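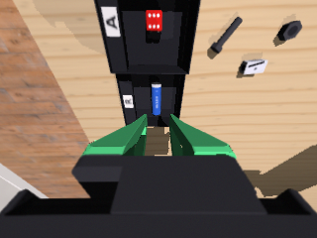 Chapter 6
Writing Rules for a Shared Workcell

6.1 What this chapter covers

A robot that picks parts from a shelf follows two kinds of rules. The first kind is built into the controller: speed limits, force limits, joint limits. The second kind is written by people and kept in a binder or on a server, and it says where things go, what they are called, who may move them and what has to be checked before a run. Chapter 5 dealt with the first kind. This chapter deals with the second.

The written rules get less attention than they should. A cell can pass its safety review and still lose half a shift to a part that was put back in the wrong bay. The arm goes to the place it was told to go. If the task sheet says "B" and the shelf was turned end for end during cleaning, the sheet and the shelf no longer agree, and the fault will show up as a failed grasp or a wrong part in the bin.

By the end of the chapter you should be able to write a one-page cell standard, test it in simulation and keep it current when the cell changes.

6.2 Terms

Station: the work surface and everything fixed to it.

Bay: one open compartment of a shelf, with its own label.

Assigned item: an item the task sheet places in a named bay, such as the red die in bay A or the blue battery in bay B.

Loose item: anything on the work surface that is not in a bay. A bolt or a nut lying beside the shelf is a loose item, even if it belongs to the job.

Approach line: the path the gripper follows over its last stretch of travel toward a bay.

Task sheet: the written list of moves for one run, with the starting place and ending place of every assigned item.

These terms are used the same way in the rest of the book. Some plants use "slot" or "cell" for what we call a bay. Either is fine on the floor, but a standard must pick one word and stay with it.

6.3 The running case

The exercises follow Hurnance, a small firm that builds test kits, and its shelf station. The station was set up first as a simulation and then as a real bench at the Zollport plant. The first written standard for it is dated Oct 17, 2018. It ran to 40 numbered rules, and operators could not find the one they needed while standing at the bench. The version used in this chapter has been cut to a single page.

A second site, Leclerc, copied the Zollport standard and kept its own labels. We come back to the trouble this caused in Section 6.7.

6.4 Five basic rules

Rule 1. Every bay carries a label, and the label is fixed to the shelf itself. Labels on the table do not count, as the shelf can move and the table label will stay behind.

Rule 2. A bay holds one assigned item at a time unless the task sheet says otherwise.

Rule 3. Loose items stay off the approach line. They may rest beside the shelf if the task sheet lists them – otherwise they are cleared before the run.

Rule 4. The starting layout is checked against the task sheet before each run. The check is done by eye or by camera, and the result is recorded either way.

Rule 5. No one changes a label or moves a shelf without issuing a new version of the task sheet.

Notice that none of these rules mentions a robot model or a type of gripper. A good cell standard survives a change of hardware. Items that depend on the hardware, such as opening width and grip force, go in an appendix that can be replaced without touching the main page.

6.5 Testing a rule before you issue it

A rule that cannot be tested is advice. Before a rule goes into the standard, write down how a run would look if the rule were broken, then set up that run in simulation. For Rule 3, place a loose item across the approach line and see whether the pre-run check catches it. For Rule 1, swap the two labels and leave the items where they are.

At Hurnance the team tried 96 starting layouts in this way during September. The pre-run check missed 2 of them. In both, the label could not be read well from the camera position. The fix was a change to the written rule: it now gives a smallest letter height and says which way the letter must face.

Simulation has limits here. Lighting is usually cleaner than on a real bench, and labels do not peel. Repeat the most important tests on the real station before you sign the page.

Before you read on

Find a shelf, drawer unit or tool rack you use often. Write three rules that would let a stranger return every item to its place. Then give the rules to someone else and watch where they stop to ask a question. Keep your notes for the Prillano exercise at the end of Section 6.6.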